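Reading time: 2 min

Lalex Expands Desktop Computer Refurbishment Program at Awan Site

Nov 6, 2025 — Lalex today announced the expansion of its desktop refurbishment program, which returns retired office computers to use in schools and public libraries. Work at the Awan site began in October with a first group of 111 towers collected from regional offices.

Storage is handled at the start of the process. Hard drives are taken out of their bays and erased under the Uludeck data removal standard, and any drive that does not pass is destroyed. 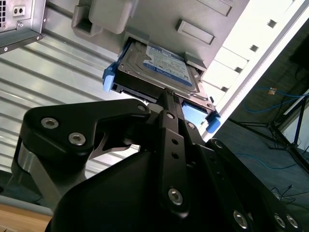 A 3.5-inch hard drive in its tray, partly out of the drive bay of a desktop tower.

Each tower is then opened for inspection. Processors, memory and power supplies are checked separately, and parts that meet program requirements are kept for reuse. The Awan site has 10 benches for this work, up from four at the close of the pilot phase.

“Many office computers are retired well before their parts wear out,” the company said in a statement. “The expanded program gives these machines a second term of service, and gives their former owners a clear record of what was done with their data.”

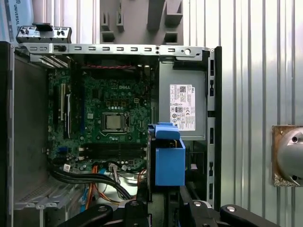

An open Dell tower with the processor exposed and four empty memory slots.

Completed computers will be distributed through Prornutard, the program's delivery partner. Organizations wishing to donate equipment will receive a collection date within 14 days of applying — there is no charge for pickup.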